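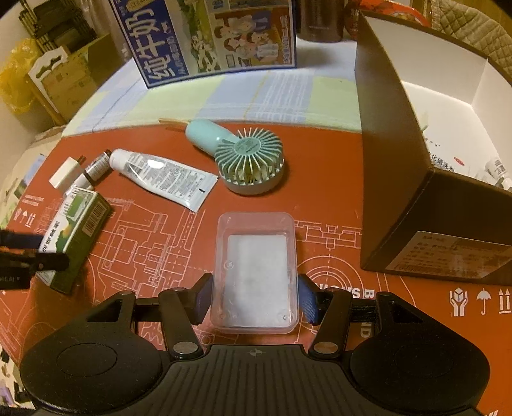
Trenard, janvier

Rapport de projet, deuxième semestre
Rostyslav Yurchenko et Marichka Ostapchuk

1. Objet du travail

Notre projet, Balo, consiste à rassembler des exemples de manipulation d'objets courants pour entraîner un modèle de saisie. Les exemples sont enregistrés à la main, avec deux pinces portatives équipées chacune d'une caméra. L'opérateur fait le geste lui-même, et le modèle apprend ensuite à partir des images et de l'ouverture des mors.

2. Tâche étudiée

Nous avons choisi le rangement d'un plan de travail encombré. L'objet principal est un récipient rectangulaire en plastique transparent, à saisir par les côtés puis à déposer dans un grand carton ouvert. Les autres objets changent de place d'un essai à l'autre : un ventilateur portatif turquoise, un tube souple blanc, un petit flacon, une boîte verte et blanche. Le fond est volontairement chargé - brique de lait, tissu à carreaux, support orange imprimé - car un modèle entraîné sur une table nue échouait dès qu'on ajoutait un motif.

3. Déroulement

Chaque séance compte 25 essais, suivis d'une pause. La pince droite part toujours du bord du plan. On approche, on ferme les mors sur les deux parois, on soulève, on dépose. Un essai est rejeté si le récipient glisse ou si la main libre passe devant la caméra. Nous avons enregistré plus de 400 essais, que Marichka a étiquetés avec le logiciel Plumo. Rostyslav s'est chargé du calibrage, refait au début de chaque séance.

4. Difficultés

Le plastique transparent a été le point le plus délicat. Sur le support orange, le modèle prenait souvent les traits imprimés pour le bord du récipient. Nous avons donc ajouté des essais où celui-ci est posé de travers par rapport au dessin. Serrer trop fort déforme les parois, et l'ouverture enregistrée n'est alors plus fiable. Une séance entière, celle de dimanche, a été refaite pour cette raison.

5. Suite

Il reste à enregistrer 10 séances avec les deux pinces en même temps, l'une tenant la boîte pendant que l'autre range. Les fichiers et la grille d'étiquetage sont déposés dans l'espace commun de l'atelier Melnychuk.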